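From: Cameron Cowie
To: refurb-floor list
Date: Dec 23, 2018
Subject: Re: What the arms are going to do to the peripherals bench

Wouter Brouwer wrote:

> We have been told that our site will get a two-arm cell for peripherals in
> the spring. Management calls it "support for the bench." I have eight people
> on that bench and they are asking me what it means for them and I have
> nothing to tell them. Fenholm has had one for a while, I think? I would like
> to hear from someone who works next to it and not from Clestano's sales
> people.
>
> Specifically:
> Did anyone lose their job or hours?
> Who fixes it when it stops?
> Does it do the small stuff (receivers, battery doors) or just move things
> from one box to another?
> Is the quota still per person?
>
> Wouter

Wouter,

I run the second shift on peripherals at Fenholm, so I can answer most of this. Yurii Bondarchuk has the first shift and read this over before I sent it. Where we disagree I have put his view in.

Some background for people who haven't seen our bench. We get laptops back from office leases, usually with a mouse in the same bag. The mouse has to be checked, turned over, and its receiver either found in the storage slot or matched from the loose bin. Then it gets wiped and bagged with the laptop it came with. In the last full quarter before the cell we did 2,341 of them by hand. It is dull work and it is hard on the thumbs. Poppy Tapley had a wrist brace for most of last year.

The cell is two arms on one rail with a wood work surface between white walls. It is set up for wireless mice and it does touch the small stuff, so the answer to your third question is yes, with limits I'll get to. The pictures should give your people a better idea than the brochure does.
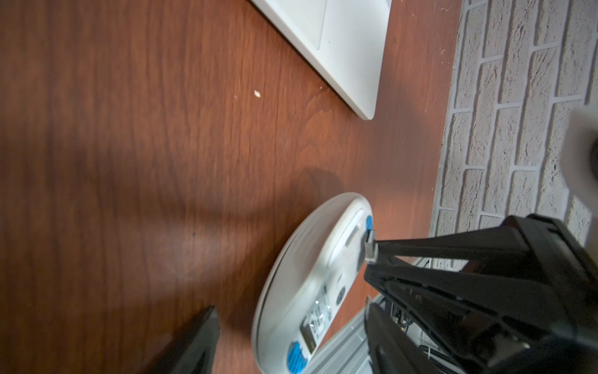
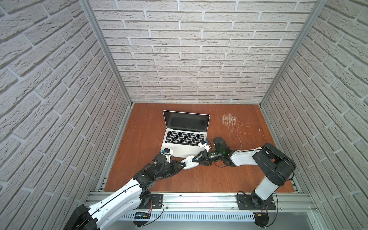 The second one is the view of the whole cell.

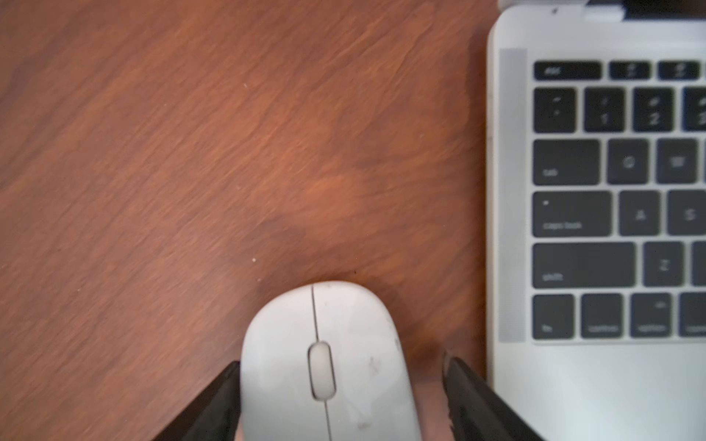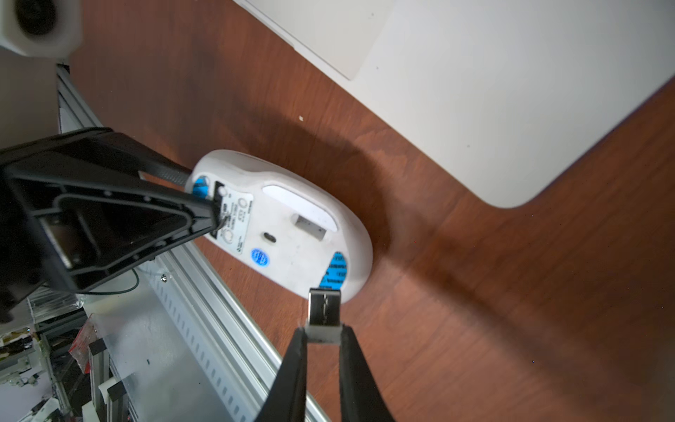 4 min read

Taking your questions in order.

Jobs and hours. We were 10 on the bench across both shifts and we are nine now. The one who left had given notice before the cell was ordered, and the position was not filled. You can decide for yourself how to count that. Yurii counts it as a job lost and I think he is right, although at the time we were told it was a hiring pause. Nobody's hours were cut. Overtime on peripherals is gone, and two people who relied on it in December noticed that right away. If your people depend on overtime, bring it up before the cell is on the floor. We brought it up after and got a sympathetic email.

Who fixes it. We do, mostly. Clestano will dial in for software, and they are decent about it if you call in the morning. Anything physical is ours. A dropped receiver is the usual stop. They are so small that when one goes over the front rail it ends up in among the cables, and somebody has to power down and go in with a flashlight. There was no job title for this when it started. Poppy began doing it since she sat closest, then she was doing it every shift, and it took until fall to get her a lead's rate for it. Get the job written down with a rate first. That is the most useful thing I have for you.

Small stuff. One arm steadies the mouse and the other handles the receiver. You can see that arrangement in the last picture, with the mouse on its back, one gripper down on the end of it and the receiver held in the other. That is the slow part of the job. A person with good hands is still faster at it. The arms are steady, though, and they don't have thumbs to wear out. They are no use to us on models where the slot is under the battery door, so those come straight to us. So do the ones with sticky shells, and anything where the label has started to peel. What this means is that the easy ones went to the cell and the bench now gets the bad ones all day. I had not thought about that beforehand. The work is more interesting and it is also more tiring, and the numbers per person went down because of it.

Which brings me to quota. Ours was 80 per person per shift. After the cell came in it stayed at 80 for a month, with the easy ones taken out of the pile, and that was a bad month. People were skipping breaks to get there. Yurii kept a tally on paper of what reached the bench by hand and what condition it was in – 655 units – and took it upstairs. The quota is now by bench and not by person, and hard models count for more. I would ask for that from the start. Keep your own tally in case they say there is no data.

A few other things your people will ask.

The cameras. There is one on each wrist and they look at the work. We asked for it in writing that the footage is not used to check on staff, and we got it. It is a short letter. I can send you a copy with the names off.

Noise is not bad. You stop hearing it after a week or so. The wait is worse if you are the one feeding it, because you stand there while it makes up its mind. We rotate that position every two hours now.

Training was half a day, and it was on how to stop it and start it. Nothing on why it stops. Poppy wrote up her own sheet of the common stops and what to check first, and the first shift uses it too. She says you can have it if you put her name on it.

On whether people like it, it is mixed. Poppy would not go back and her wrist is better. Two of the older hands think it takes up room and they would take the ninth and tenth person over it any day. I go back and forth. I don't miss matching receivers out of the bin at the end of a shift.

If you know which model of cell you are getting, let me know. I heard Yadav got the newer rail and may have had a different experience, so somebody from there should speak up. I would also like to know if anybody at Boseck ever got the overtime question settled.

We are closed from tomorrow until after New Year, so I won't see replies before then.

Cameron Cowie
Peripherals, second shift
Fenholm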